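Matte white table or glossy for a small work room?

Guvness
Hello everyone, I've been reading here for ages and finally have something worth asking. We're redoing the little room at the back of the house this February and I have gone around in circles over the table. My wife would like a glossy white top because it bounces the light back, and I keep leaning toward matte because I remember my mother's kitchen and how every single crumb showed on that shiny surface. The walls will be pale too. Will it end up looking like a dentist's office?

Plokmont
Welcome! I went through exactly this, and I'm firmly on the matte side. A slightly off-white top is so much kinder on the eyes when you sit at it all afternoon, and you can still find a dropped screw without getting down on your knees with a flashlight. I'd keep the wall a touch grayer than the table so the two don't melt together.
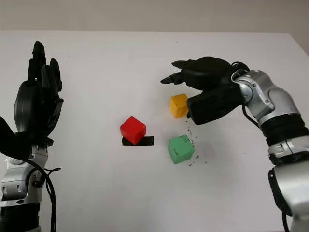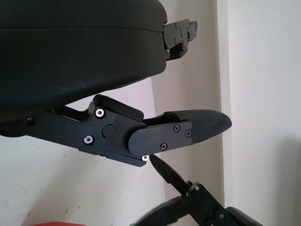
White tabletop and the gray-white wall in the first one, more of the pale wall in the second.

Hindusex
Oh, I like that wall! But I have to disagree about matte. I had a matte top for two years, and pencil marks and coffee rings went into it like it was blotting paper. I ended up scrubbing it with baking soda every weekend (my poor elbows) and finally sold it for 59 dollars to a neighbor, who painted it green. Glossy wipes clean with a damp cloth and you're done.

Thaler
I think it depends a lot on the finish, Hindusex. Some of the cheap ones are hardly sealed at all, and I can well believe yours drank coffee. Mine has had three kids doing homework on it and it still comes up fine with dish soap and warm water. Guvness, ask for a sample, scribble on it, leave a tea bag on it overnight and see what happens.

Plokmont
The tea bag is a great idea, I wish I'd thought of it before I bought ours. I'll admit I'm fussy about coasters, so maybe I'm not the fairest judge of stains!

Hindusex
Fair enough, mine was a cheap one. I'd still go glossy, and I'd still side with the wife :)

Guvness
You are all so kind, thank you. I've shown her the pictures and she has come around on the gray-white wall at least. Two samples are on order, one of each, and the tea bags are ready. Does anybody know if lemon juice will get a tea stain out?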